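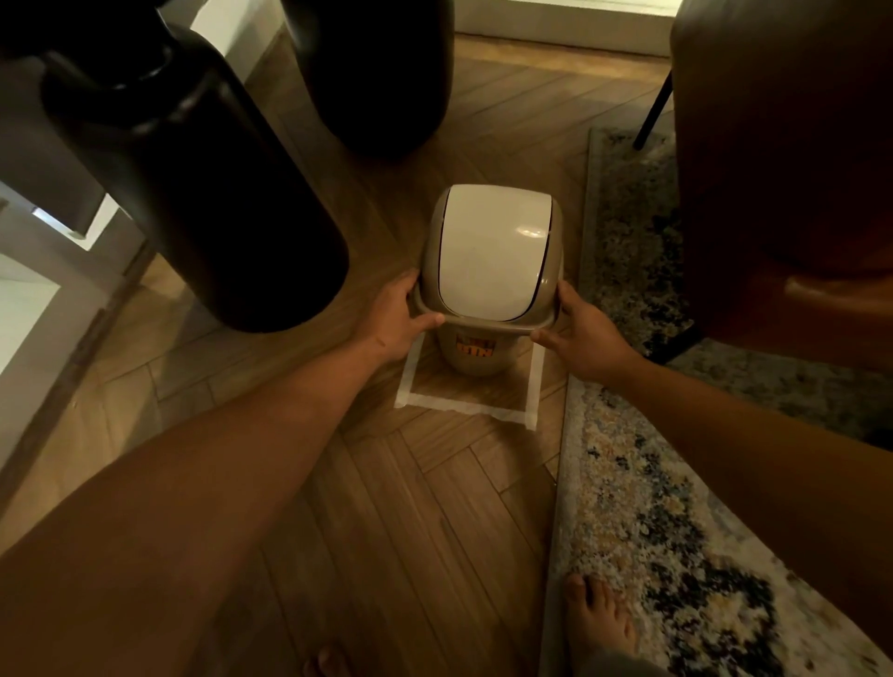

Section 4.2. Waste Storage Conditions in Short-Term Rental Permits

Municipal permits for short-term rentals in Holtlow require the operator to provide indoor waste storage before the first guest arrives. The ordinance does not define what counts as adequate storage, and inspectors apply the rule in different ways. A small plastic bin with a swing lid, such as the one held at the rim in Figure 2, would satisfy the reading used by the Holtlow permit office. In Medell, where the rule is worded in nearly the same terms, the office also asks for a fixed location to be marked on the floor plan filed with the application.

We reviewed 883 permit files opened between the adoption of the ordinance and the following October. Files were coded separately by Ashour and Blackwood, and disagreements were settled by Pandey. Incomplete floor plans were the most frequent ground for return. Operators who managed several units returned corrected plans sooner than owners who lived on the property, a pattern also noted by Cardoso in his study of parking conditions.

Figure 2. Indoor waste storage and floor marking.

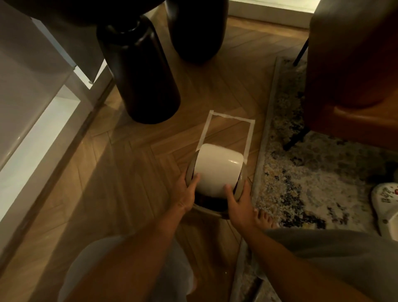

Floor plan requirements place a greater burden on owners of older homes, many of whom hold no scaled drawing of their rooms. The Medell office responded by accepting a sketch supported by photographs. White masking tape laid in a rectangle on a wood floor, as in the second panel of Figure 2, shows the limits of a reserved area without altering the surface. Holtlow has no equivalent provision, and owners there must submit a drawing to scale or request a waiver. Waiver requests are decided by the permit office without a hearing, and the grounds for refusal are not published.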